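4.2 Mixed bins and the odds and ends of a household 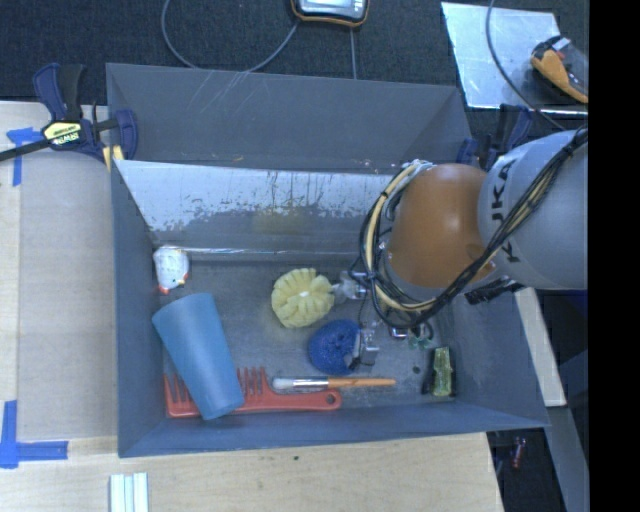
When we first sat down to plan this part of the study, we expected most of our time to go into the large and obvious categories – bedding, cookware, books – and very little into the small stuff. Anyone who has moved house will guess what happened next. The small stuff took up the better part of September, and it gave us some of the most interesting material in the whole project.

By "mixed bin" we mean any open container in which a household keeps things that have no natural relation to one another. Of the 218 households that took part in the Skavbridge survey, 59 kept at least one such bin within reach of the kitchen, and many people spoke of theirs with real affection. One resident of Rustad told us she would sooner give up her dresser than the tub under her sink, and we believed her. In total we logged 756 separate items from these bins, each of them entered by hand and checked by a second reader.

Figure 3. A mixed bin with a shallow layer of contents. The red comb and the blue cup are touching, with the cup lying across the comb; the paintbrush rests just behind the comb's handle. A yellow brush head and a blue mesh scouring ball are near the center of the floor.

The arrangement in Figure 3 shows the difficulty quite nicely. Our first coding scheme, which we had borrowed from earlier work on pantry shelves, asked the reader to place every item under the room where it is used. A scouring ball goes to the kitchen easily enough, and a comb to the bathroom, but a paintbrush might belong to a craft table, a garage or a child's bedroom, and the toy bird in the rear corner has a fair claim on any room in the house. Chaminda Kanagaratnam, who did the first round of coding, ended up with a category called "elsewhere" that was larger than all the others put together.

We therefore moved to a scheme based on what a thing is for, using 17 purposes in place of rooms. Under this scheme the brush head and the scouring ball sit together under cleaning, the comb goes under grooming, and the paintbrush under making and mending. Cups gave us some trouble (people drink from them, of course, but they also keep pencils in them, rinse brushes in them and scoop birdseed with them), and in the end we coded them as vessels and left the matter there. Shiuli Majumder argued for a separate heading for toys, and the second round of coding proved her right, as toys turned up in bins of every kind, including those in homes without children.

A word should be said about contact between items. We recorded whether each object lay on its own or against another, as people sorting a bin tend to lift things that touch as though they were one. The comb and cup in Figure 3 were entered as a touching pair under this rule. Combs are special in this respect – the teeth catch on mesh, on bristles and on loose thread – and several of our participants in Surnora mentioned, with some feeling, the business of picking one free.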